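2019-01-26 阴，暖气过头

夹爪又歪了。早上把它拿起来合拢，两根手指的前端先碰上，根部还留着一道缝，像两个不大熟的人握手，只肯伸出指尖。

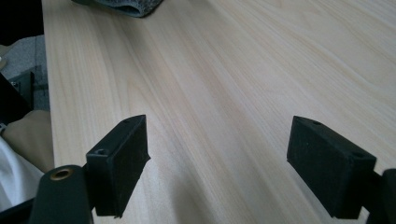 上回歪的是右指，我拧了拧，写了一行“已处理”，自我感觉良好。这回轮到左指，说明我上次处理的多半是自己的心情。翻维护本，那一行下面还有我画的一个小勾，勾得很有力。我把勾涂掉了，涂完又觉得涂改记录更难看，在旁边补了一句“见今日”。

先说它现在的毛病，免得过两个月我又要从头猜。张开的时候看不出什么，手指往两边一撇，挺对称。合到一半开始有点涩，扳机要多使一点劲，过了那个坎又突然松下来。完全合拢时，左指往里偏，夹一张名片，名片会自己慢慢转过去，夹圆珠笔更糟，笔直接从指缝里滑走，滚到桌子底下去。我捡了一上午的笔。地毯的好处是笔掉下去没有声音，坏处是我要趴下去才知道它滚到了哪里。

Lertchai Jaidee进来的时候我正趴着。他问我找什么，我说找公差。他把围巾挂好，坐下来看邮件，没再问，我很感激。

按照规程，拆之前要先通电放5分钟，记下张开和合拢两头的读数。这条规程是我写的，也是我最常跳过的一条。今天没跳，老老实实坐着看数字。张开那头很稳，合拢那头每次都不一样，差得不大，但总往同一边走。这就有意思了，如果是读数本身飘，应该两边都飘才对。只有一头飘，就是机械上有东西在动，每次停的地方不一样。我把这个推理写进本子，写得很工整，因为以后如果证明是错的，至少字好看。

然后拆左指。固定手指的螺丝一共就那么几颗，但每一颗都有自己的主张。最外面那颗我一碰就松了，根本没有吃上劲，内侧那颗则拧得死紧，六角扳手在里面打了一下滑，我的心也跟着滑了一下。去年四月我就是这样把一颗螺丝的六角孔拧成了圆孔，后来花了一个下午用锉刀给它重新锉出一道槽，锉下来的铁屑掉进滑轨，又花了一个下午把铁屑弄出来。所以今天我停手，去柜子里找那把Hämäläinen的扳手。那把是好的，头没磨圆，全组都知道是好的，于是全组都在用，于是它从来不在柜子里。

最后在Lertchai的抽屉里。他说他是替大家保管。我说那麻烦你替大家拿出来一下。

好扳手一上去，那颗螺丝吱了一声就下来了。螺纹上有一层发白的干胶，是旧的螺纹胶，看样子是上过两遍，第一遍没清干净就上了第二遍。我不打算追究是谁上的，维护本上那几天的字迹我认得，是我的。

手指拆下来以后，指垫先放一边。指垫没有什么大问题，靠前端那块被磨得比别处亮，这跟前端先接触是对得上的。规程说每开合2000次换一副，离换还早，但我翻过来看背面，胶边有一个角翘起来了，用指甲一挑能挑起小半边。角翘起来以后，垫子就等于在那里垫高了一点点，合拢的时候当然是它先碰。我一度很高兴，觉得案子破了，准备贴回去收工吃饭。

贴回去，装上，合拢，照样歪。

吃饭。楼下今天的汤面比平时咸，我喝了两杯水还是渴，下午手边一直放着杯子。写在这里是因为后来我差点用胳膊肘把它碰到夹爪上，以后修东西时杯子一律放到窗台去，这一条我也加进规程了。规程现在越来越像我的自传。

下午重新来。既然不是垫子，就往里看手指的根部。手指是靠螺丝拧在座子上的，座子是打印件，里面压着铜螺母。打印件这东西平时轻便，坏了再打一个，什么都好，就是对铜螺母不太忠诚。我用一颗长螺丝拧进去当把手，左右轻轻掰，第一个纹丝不动，第二个也不动，到第三个，螺丝跟着晃了。再仔细看，铜圈跟塑料之间有一圈很细的缝，螺母没有掉出来，只是在孔里转，转的时候还会往外冒一点头。冒出来的这点头顶住了手指的背面，手指就再也贴不平。越拧它，它越往外拔，我上次那种“拧了拧”的处理方法，等于每拧一次就帮它往外走一步。

这么一来上午那个飘的读数也说得通了。手指背后顶着一个会动的东西，用力大一点就缩进去，力气小一点就弹出来，停在哪里全看它的心情。我把上午那段推理圈起来，旁边写了个“对”。很久没有在本子上给自己写“对”了，写得有点大。

修法有两个。一是换座子，二是把铜螺母重新压进去。座子有没有备件，我记得有，Paltitz那边发来过一包，袋子上写着左。拆开，是右。我把它拿在手里翻来翻去看了半天，希望它在某个角度会变成左。Lertchai说镜像一下就行了，我说你来镜像。他说他指的是文件。文件我倒是能镜像，打印机今天被占着，在给另一个项目打一个很大的、看不出用途的壳子，进度条走得比我的午休还慢。去问了一下什么时候能完，对方说晚上，又补了一句，如果不翘边的话。

那就重新压。

重新压铜螺母，我的步骤如下，抄在这里，本子上那份已经沾了焊锡膏。

先把旧的取出来。烙铁调到比打印料软化温度高一点的档位，宁可低，不要图快，图快的结果是整个孔化成一口井。烙铁头插进铜螺母里，等它自己热，手上不要使劲。等到螺丝能带着它往外走的时候，轻轻提，提歪了就停下再等。取出来以后孔壁会有一圈拉起来的毛，用刀片顺着孔口刮，不要往里捅。

然后看孔。孔已经被转大了，原来那颗铜螺母再压回去也咬不住，除非加东西。可以换外径大一号的，抽屉里有，外圈滚花也深一些。我比了一下，大一号的刚好比孔大一点，能咬上。旧的那颗别扔回盒子里，我上次就扔回去了，导致后来有人从盒子里摸出一颗外圈糊满塑料的螺母来找我，问这是不是新型号。

压的时候最要紧的是正。我以前凭手感，手感告诉我是正的，装上去才知道手感这个东西跟我本人一样，容易对自己满意。今天用的是台钻，没开电，只拿它当个能直上直下的架子，烙铁头用夹具卡在上面，慢慢放下来。铜螺母放在孔口，烙铁头搭上去，它自己往下沉。沉到还露一点边的时候撤掉烙铁，马上用一块平的金属压住，压到跟塑料面齐平，一直压着不动，等凉。这一步我一直急，今天逼自己把一封邮件从头到尾看完才松手。邮件是Pladoner的，问我们下一轮采集能不能提前，说他们那边已经准备好了。我一只手压着螺母，一只手回了两个字：在修。想了想，又补了一句“很快”。后面这半句不知道是对谁说的。

凉了以后拿直尺横过来对着灯看，不透光，平的。孔口外面挤出来一圈塑料，像挤多了的奶油，用刀片片掉。长螺丝再拧进去掰，不晃了。我又掰了一次，比刚才使劲，还是不晃。第三次没掰，再掰就是跟它过不去了。

既然已经拆开，顺手把别的也看了。这句“顺手”害过我很多次，但今天还是顺了。

滑轨擦了一遍，擦出来的东西是灰的，里面混着布毛。布毛是夹布夹出来的，这阵子一直在夹布。Lertchai那批折叠的录制，毛巾、桌垫什么的都经过它的手，手指缝里积了一层，薄薄的像个窝。我之前说合到一半发涩，一部分就是它。滑轨上之前还有人抹了油，油本身没错，油跟布毛在一起就成了毡。我用无纺布蘸酒精擦干净，等干透，只在轴上点了极少的一点干性润滑，滑轨上不点。规程里原来写的是“适量润滑”，我把“适量”两个字划掉了，每个人都觉得自己的量是适量。

扳机那根拉线也松了一点。拉线松不松，看扳机刚开始扣的那一段有没有空程，扣下去手指没反应，再扣才动，就是松。调的时候把锁紧螺母退开，往外转调节管，转到空程刚刚消失，再退回来一点点。不能一点空程都不留，否则天一冷线一缩，手指就张不到底。今天暖气这么足，我特意多留了一点，晚上他们关暖气，明早它就知道我的好意了。

相机架没有动。我很想动，因为有一颗螺丝的头朝向跟别的不一样，看着难受。可是一动相机架就要重新标定，重新标定就要把标定板从Gunden那屋借回来，借标定板就要听他们讲上次还回去的时候板角上有一个指印。我把手收回来了。那颗螺丝就让它朝着它愿意朝的方向。

装回去。螺丝换了新的，长12毫米的那种，短一号的只能吃住螺母的前面几牙，时间长了又要把它往外拔。旧螺丝我量了，果然是短一号的。至于为什么会用短的，我估计是某天长的没了，某个人想着先顶一下。顶一下这三个字，是我们这里绝大部分零件的正式型号。

上螺丝的顺序也记一下。先全部带上，不拧紧，把手指合拢，中间夹一片平的金属片，让两边的面自己贴上去，手轻轻攥着扳机不放，再对角一点一点地紧。以前我是先拧紧再看歪不歪，歪了再松开，松开再拧紧，来回几遍，螺母就是这么被我遛坏的。夹着片拧，手指是自己找正的，用不着我发表意见。螺纹胶只上一点，旧胶全刮干净了才上。塑料那一面不要沾到胶，有的打印料沾了会裂，裂得很慢，慢到正好轮到别人值班。

攥着扳机同时又要拧螺丝，需要三只手。我喊Lertchai来攥，他攥着攥着开始看手机，手一松，金属片掉下来，砸在桌上。重来。第二次我把他的手机也没收了，放在窗台上，跟我的杯子作伴。他说这东西要是有人能设计个卡销就好了，合拢以后往里一插就锁住。我说这个建议很好，请写进建议表。建议表上最近的一条是我写的，建议买一把新扳手。

合拢，看缝。从根到尖，一条细线，两头一样宽。松开，再合，还是一样。名片夹上去，不转。圆珠笔夹上去，不掉，我拿着它在屋里走了半圈，又甩了两下，笔还在。Lertchai看着我，说你开心得有点过分。我把笔还给他，那是他的笔。

垫子上午虽然冤枉了它，翘角毕竟是真的。贴回去的那个角我又揭开，旧胶搓掉，酒精擦过，重新贴，拿夹子夹着放了一会儿。右边那副也检查了，没翘，就没碰。我现在对没坏的东西抱有相当的敬意。

接下来要重新设零点。手指装的位置跟以前不可能分毫不差，合拢那头的读数自然变了，不改的话，程序以为它一直没有合到底。步骤不难：合拢，保持，存；张开到底，保持，存；再来回走一遍看中间是不是连续。难的是存完以后要把旧的那组数删掉，或者至少改个名字。去年就有两个文件，一个叫“最终”，一个叫“最终新”，用错了一个多星期，录出来的东西手指永远差一口气才合上。今天我把旧的改成“作废_铜螺母松动”，名字丑，但不会有人去用一个叫作废的东西。我希望。

最后是跑合。规程规定换过手指或动过座子的，要连续开合1000次再交出去用。这个没有捷径，扳机是手扣的，它自己不会动。我们轮着来，他扣一会儿，我扣一会儿，程序在旁边记数。开头还聊天，聊他家那台洗衣机，也是一顿一顿的，修的人来了说要换主板，换了主板还是一顿一顿的，后来发现是地不平。聊到后面谁都不说话了，屋里就剩扳机咔嗒咔嗒的声音。隔壁有人探头进来，看了一眼两个成年人坐在桌边轮流捏一个东西，又把头缩了回去，门关得很轻。

跑完再看那颗铜螺母。把螺丝退下来，直尺横过去，对着灯，还是平的。合拢读数从头到尾拉成一条线，基本是直的，靠前面有个小台阶，我猜是垫子刚贴上去被压实了一点，后面就稳了。猜的，本子上也写了“猜”。要是下次还有台阶，这个解释就得另找。

虎口酸。右手拿筷子有点抖，晚饭改用勺子。

给Pladoner回了邮件，说修好了，零点重设过，之前录的那几批里，左指偏的那一段建议单独标出来，夹细的东西时姿势会有偏差。写到这里犹豫了一会儿，要不要说从哪天起开始偏的。我不知道是哪天。只能说从我上次打那个勾到今天之间。于是写了“自上次维护起”，听上去很专业。

给Paltitz也写了，左座子发成了右座子，请补。附上袋子和零件的照片，袋子上那个“左”字拍得特别清楚。以他们一贯的速度，补的那个到的时候，右边可能也坏了，那样刚才这个右座子就正好用得上。这么一想，他们或许是有远见的。

维护本今天写了满满一页，列一下还欠着的：

左座子备件，等。晚上打印机空出来的话先打一个镜像的顶着。刚嘲笑完“顶一下”，马上就用上了。

右边的铜螺母没有逐个掰过，下次拆右指时掰。不为它专门拆。

长螺丝剩得不多，要买。短一号的那盒我拿胶带封了口，写了“别用”。Lertchai在下面加了一行小字：那留着干嘛。

拉线明早凉的时候再看一次空程。

扳手还回柜子。已还，我亲眼看着它进去的，柜门也关了。走之前又去拉开看了一眼，又不在了。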